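Teaching by Hand at Edovia

The arm in the back bay at Edovia was idle for most of June. The people training it were two floors up, at ordinary desks, picking up small objects with a gripper held in the hand.

That arrangement is now common enough that few visitors ask about it. When the Plinell project started, every demonstration was recorded by remote control. An operator sat beside the arm, moved a pair of leader handles, and the arm followed with a short delay. The recordings were clean, and the joint angles came directly from the encoders. The method was also slow. A practiced operator could finish 13 usable demonstrations in an hour, and each one tied up the arm, the operator and the bench.

The handheld tool removes the arm from the process. It carries the same fingers as the robot's gripper and a wide-angle camera mounted behind them, so the view during a demonstration is close to the view the robot will have later. Position is recovered afterward from the video. An operator can record up to 100 demonstrations in an hour on simple tasks, and the work can be done wherever there is a table.

The cost shows up in processing. Tracking depends on fixed features in the background, and a blank wall gives the software very little to hold on to. A demonstration also has to be one the arm can repeat. People reach at angles that a six-joint arm cannot match, and they move faster than its speed limits allow. In the first batch of 3000 recordings, 294 were rejected, most of them for reach. Operators are now told to keep the wrist low and to approach from the front.

Soft packaging remains the hardest category. A rigid box has one width, and the grip either closes on it or does not. A bag or film wrapper changes shape as the fingers close – the edge that was there on approach may fold under a moment later. Mabaso, the software that converts the recordings into training data, stores finger width at every step for this reason.

Remote control has kept a place. Prakside, which runs the evaluation bench, still uses the leader handles for corrections: when a trained policy stalls, an operator takes over, completes the motion and hands control back. Those corrections are few, but they come from exactly the states in which the policy fails – something a handheld session cannot supply.
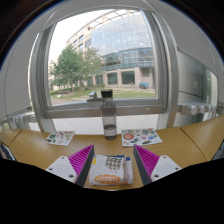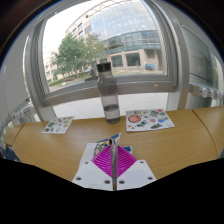
Handheld gripper demonstrations with packaged items at a window desk.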